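Trarkeck – Frequently Asked Questions

Last updated 2026-07-02

Trarkeck is the open toolkit we use to turn hand-held gripper recordings into training data, and then into policies you can run on an arm. It covers syncing, pose tracking, gripper width, episode cutting and replay. We get a lot of mail about it (keep it coming!), so the questions that show up most are collected on this page.

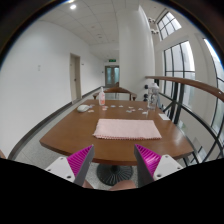
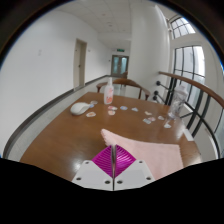 What do I need to get started?

A hand-held gripper with a wide-angle camera on it, a laptop, and a table with some things on it. A graphics card helps for training but the whole recording and checking side runs fine without one. Install the package, run the setup command, and it will walk you through calibration.

How does tracking work with no markers?

The tracker looks for corners and edges that stay put – door frames, railings, window bars, ceiling tiles – and works out how the camera moved relative to them. A wide lens is a huge help, as it keeps plenty of the room in view even when the fingers are right down by the table. Long blank walls are the weak spot. If your track drifts, try turning the table so the camera faces the busier side of the room. You'd be amazed how much that one change can do.

How do you get the gripper width?

From the fingers themselves. We segment the two pads by color and fit a line to each inner edge, then look up the width in your calibration table. Strongly colored pads make this easy, and magenta is our favorite because so few household objects share it. Pink items are fine in most cases, but if the segmenter grabs a piece of cloth, raise the saturation floor in the config. Yufang Peng wrote a small slider tool for this, and it is a joy to use.

My fingers look closed but the width reads 7 mm. Why?

Soft pads bend when they press together, so the fitted line sits a little off the true edge. Redo the closed step of calibration with a light squeeze, the same one you would use on a thin object. Version Seren of the tracker also adds a "soft zero" option, off by default.

How many episodes does a cloth task take?

It depends on how much you vary things. Our folding demo, Aso, was trained on 662 episodes. An early version with 220 already reached for the right corner most of the time, but it got confused when the small objects behind the cloth moved. Mix up the clutter early!

Why does my policy ignore small flat objects?

Usually the images have been shrunk too far. Thin things lying on a table turn into two or three pale pixels. Go up one input size, or turn on the center crop, which keeps full detail near the fingertips. We run with the crop and a batch size of 32.

What about clear bottles and shiny tabletops?

Better than they used to be. Depth from a single camera is still shaky on clear plastic, so the planner does not trust it there – it falls back to the outline and adds a safety margin. Window glare on varnish can fool the tracker too. There is a reflection mask for that, added in February by Dionysis Sarantis, and it works so well that we turned it on for everyone.

Can I use it with my own arm?

Yes, if you can send it end-effector poses. Chae, our control layer, takes the policy output, smooths it and checks joint limits before anything moves. Please run the dry replay first. It draws the full path on screen and flags any step that jumps too far.

Where do I report a bug?

Use the tracker on the project page and attach the log from the check command, plus one short episode if you can share it. Patches are very welcome, including fixes to the docs.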